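Dell desktop tower, used: chassis and drive caddy review
Posted 2018-06-20 by Lorne Melnyk

Bought secondhand through Greltside as a parts case, sold without a processor. This review covers the enclosure and its tool-free drive mounting. Performance is out of scope.

Access is good. With the side panel off and the tower laid flat, the power supply, board and drive bays can all be reached from one side. Cable management is poor. The supply leads run across the middle of the case toward the bays, and the factory routing leaves too much slack there. 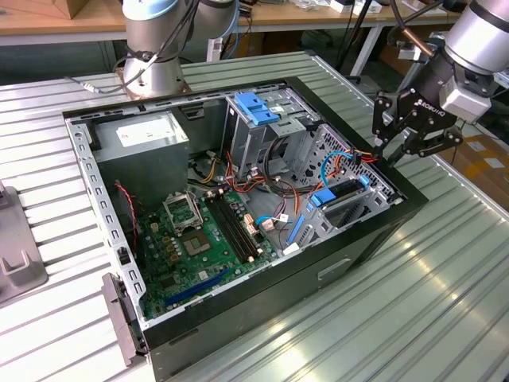 Does the side panel need to come off to change a hard drive?
It does. The bays open to the inside of the case, and there is no front access to them.

The caddy is one piece of blue plastic. It flexes enough to take a 3.5-inch drive without screws, then stiffens once the drive is in. I put a drive through 21 insertions and removals and found no cracks or whitening at the corners. Seating force rose slightly when the power lead was left in the way – tuck it down first.

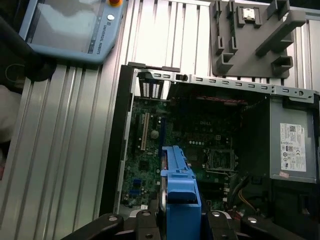

Which way round does the drive go in the caddy?
Connectors face the cable side, with the locating pins in the drive's side screw holes. A drive fitted backward will slide in but cannot be cabled.

Handling needs some care. The underside of a drive in this caddy is open, with the circuit board exposed, so hold the assembly by the plastic edges and keep it clear of the sheet metal on the way in. Chantal Hiebert, who has stripped more of these than I have, also checks the release tab before fitting. A tab that has lost its spring will still click, but the caddy can then be pulled out without pressing it. 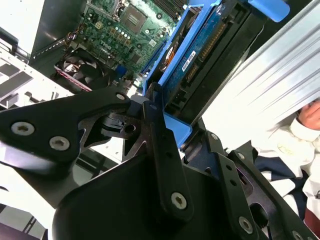 Board and cabling

The board is green, with two black RAM slots beside the CPU socket. Keep the retention bracket closed when the socket is not being worked on; mine arrived with straight pins and I would like them to stay that way. Reach to the memory is fine. Reach to the data connectors next to it is tight once the leads are plugged in, and a right-angle plug would help. I replaced one data cable with a Zikamby part of the same length and gained nothing.
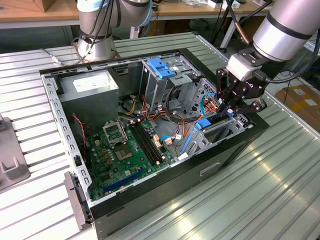 Case laid flat, CPU socket empty, supply leads crossing toward the drive cage.

Verdict: a sound enclosure with a good caddy and untidy wiring. Recommended for storage builds with one or two drives. Spare caddies are easy to find used, but check the tabs before paying.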